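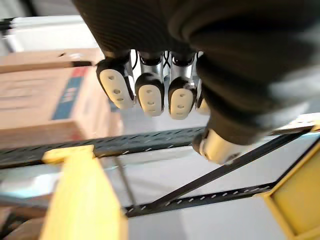
I love putting up steel shelving! There is something so satisfying about starting with a stack of long, skinny pieces and ending up with a place for every paint can and box of Christmas lights you own. The key to the whole job is the holes. On a black unit like mine the beams are punched with a line of slots, and those slots are what let you set each shelf exactly where you want it - so spend ten minutes planning before you pick up a single bolt.

What you need

A tape measure, a level, a rubber mallet, a wrench that fits your bolts, and some painter's tape. Work gloves too. Cut steel edges can be sharp, and I have the scar on my thumb to prove it.

Step 1: Plan your heights

Pull out the tallest thing you want to store and measure it, then add a couple of inches so you can tip it in and out. My tallest was the big cooler, so the bottom shelf got the most headroom. Heavy things go low. Mark the slot you want on every upright with a bit of painter's tape, counting up from the floor end each time. Check which way is up first! I once marked 2 posts from the bottom and 2 from the top and had a shelf like a ski slope.

Step 2: Build the ends

Lay two uprights flat on an old blanket and join them with the short side pieces. Finger-tight only for now. You want everything to wiggle a little so the last holes line up without a fight. Do the other pair the same way.

Step 3: Add the long beams

Stand both ends up and get a friend to hold one (thank you, Funmilayo, you were a star). Start with the bottom beams, then the top ones, and leave the middle for last. If your beams hook in, tap them down with the mallet until they sit flat against the post.

Step 4: Square it up and tighten

Measure corner to corner across the back, both ways. When the numbers match, the unit is square. Tighten the bolts a bit at a time, going from corner to corner, then put the level on a middle beam and shim the feet if the floor is off. Mine needed a shim under one leg - garage floors are never flat.

Step 5: Fix it to the wall

Please don't skip this one, even if the unit feels solid. Use a bracket near the top and screw into a stud.

Drop in the shelf boards and load from the bottom up. I did mine one hot July evening, and I was still out there at 40 minutes past bedtime, moving paint cans around and grinning.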